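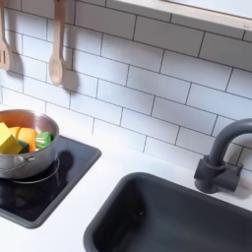 Kwesi Appiah wrote in to ask why a kitchen for people who aren't allowed near a stove should need a range hood. He had just paid $163 for one at Varnmont, toy food sold separately, and he wanted it on record that the hood in his own kitchen is a stained thing that rattles, while his son's has two knobs, a plus button, a minus button, and a row of bars that get taller to show how much suction he isn't getting.

I get a fair amount of mail and most of it is about parking. This one I kept, partly because I'd been having the same thought for months, usually from the floor, where I spend a good part of my evenings being served.

We have one of these kitchens. You know the type. Pale wood, white counter, white subway tile with gray grout lines, a slotted spatula and a spoon hanging up where the cook can grab them. It's the kitchen that real estate listings have been promising us for years, and it came in a flat box. I put it together in 75 minutes with a hex key and a bad attitude. When it was done I stood there with my coffee and felt something I can only call envy, toward furniture that comes up to my hip.

My position, then, for Kwesi and anyone else who has recently been outclassed by a toy: the play kitchen has become a kitchen for grown-ups to look at, and I don't think that's the scandal it's usually made out to be. It does deserve a little mockery first.

Take the tile. Real subway tile exists so that when the tomato sauce goes off like a small volcano, you can wipe it down. No sauce has ever gone off in a play kitchen. There is no steam and no grease. A child could cook in front of that wall until college and the grout would stay exactly the gray it was printed or painted or whatever they do. The tile is there for me. It tells me, and whoever I've invited over, that this is a house with taste even at knee level.

Same goes for the hood. I grew up with a play stove that was a cardboard box with four circles on it, drawn by my uncle, who couldn't draw circles. It had no ventilation whatsoever. We all came through fine. 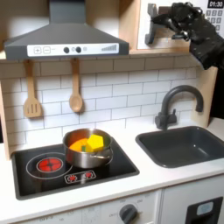 **Naima Benjelloun**
*Home columnist*

Now the defense, and I'd like to start with the microwave, which says 01:30.

It says 01:30 in the morning and it says 01:30 at night. A minute and a half is what you give a bowl of leftovers when you can't be bothered to do it right. Or else it's the time of day, half past one, and lunch is late. My daughter, who is 6, has never settled on which. Some days she tells me to wait, it has a minute and a half to go, and then makes me wait a good deal longer than that. Other days she checks it the way I check the clock on our real one and announces that we've missed everything. You'd think a number that never changes would be the dullest feature on the whole unit. She gets more out of it than I've ever gotten out of the eleven cooking programs on mine, of which I use the one that says START.

I used to believe, in a vague and superior way, that the less detail a toy had, the better for the imagination. Give a child a stick, people say, and it's a horse, a sword, a fishing rod. People who say this generally have a very nice collection of sticks and a nanny. The theory holds that if you paint a red burner onto a stove, you've taken away the child's chance to imagine a red burner. I believed this until I watched what children do with a red burner. They hold a palm over it. They snatch the palm back and say "hot" in the voice their mother uses. Then they put the pot on the other side and cook there instead, where there's no red showing, and nothing bad happens to anyone's soufflé.

Detail doesn't boss them around the way it bosses us. I see a cooktop and think the pot goes on the lit one. She sees a cooktop and thinks it's a good place for a pot.

And what goes in the pot! A yellow block with five sides. Something orange and rounded. A bit of green. I've been asked to guess what these are and have learned not to. I said cheese once, about the yellow one. It was Thursday's soup, apparently, already finished, in solid form, and I'd insulted it. The orange thing has been a carrot, an egg, and the sun. All of it gets stirred with the wooden spoon and none of it gets any softer, and I eat it with my mouth closed making a humming noise, because I've been told that's how I eat.

That last part stung, a bit. A play kitchen is a mirror with shelves. If yours has a nice hood and a tidy rail and the child spends the whole time pretending to stand at the counter scrolling on a wooden block, the toy company can't be blamed for that. Before we had ours, I had no idea how often I say "don't touch that, it's for later." I hear it now several times a day from someone in pajamas.

So here is my advice, which I offer free and which will save you some grief. Buy the good-looking one if you like it and can spare the money. You're the one who has to walk past it. Put it in the living room and don't apologize. But don't tell yourself that the tile is for the child, and don't, under any circumstances, tidy it. I did this for the first 2 weeks. Every night after bedtime I'd hang the spatula back to the left of the spoon, line the pot up with the burner, and shut the food in the cupboard by color. Every morning I was asked who had broken into the restaurant.

I've stopped. There is a shoe in the cupboard as I write this. I believe it's braising.

A last word to Kwesi, about the hood. I asked my daughter what hers was for. She said it's where the smell goes. Then she pressed the plus button and told me that was better. I went and turned mine on, which I hadn't done since spring, and it made its noise, and she came in to complain.

---

*Each month we hand part of this page to somebody who disagrees. Naima read what follows before it went in and asked only that we keep the word "snob."*

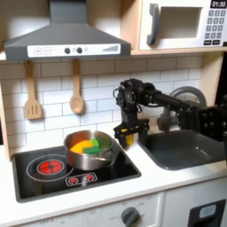

*By Lucinda Achterberg*

I've been called worse than a stick person, so I'll let that go by.

What I won't let go by is the idea that the handsome toy kitchen is harmless because children ignore the handsome part. Of course they do. Children ignore nearly everything we pay for. My complaint is with what it does to us, and on that Naima gives herself away. Two weeks of lining up the pot with the burner! She's a grown woman with a deadline.

Before these things got good-looking, a toy kitchen was an eyesore and everybody in the house understood the arrangement. Ours was a plastic Puvent in a shade I can only describe as dental. It lived in the hallway and got kicked. Stickers went on it, and came half off it. One winter it was a bank. I never once looked at it and wished it were neater, in the same way you don't wish a dumpster were neater.

Then my sister got the pale wood kind for her boys, with the hood and the hanging spoon, and I watched a sensible person begin to say things like "let's keep the markers away from the kitchen." The kitchen! As if it had a resale value. (It does, she tells me. She's checked.) The microwave has a big curved gray handle and a window you can look through, and the first thing her younger one did was fill it with wet sand. She reacted as though he'd done it to hers. I'm certain she wouldn't have minded half as much if the toy had been ugly.

So my view is that the toy should be a little worse than the real thing, so that a child can wreck it in peace. Naima calls that being a snob in the other direction, and she may be right. I like a cardboard box. I like the uncle who couldn't draw circles and I'd have liked to see his stove.

I'll concede the microwave. A clock that only ever says 01:30 is a fine thing to have in a house, and if Kenditz or anyone else would like to make one for adults, I'd hang it over my desk. I'll concede the spoon, too. A wooden spoon is a wooden spoon at any size, and you can drum with it.

But the plus and minus buttons on that hood I can't forgive. Any child clever enough to want ventilation is clever enough to wave a dish towel.

*Letters on play kitchens are welcome through October. Letters on parking go to the usual address.*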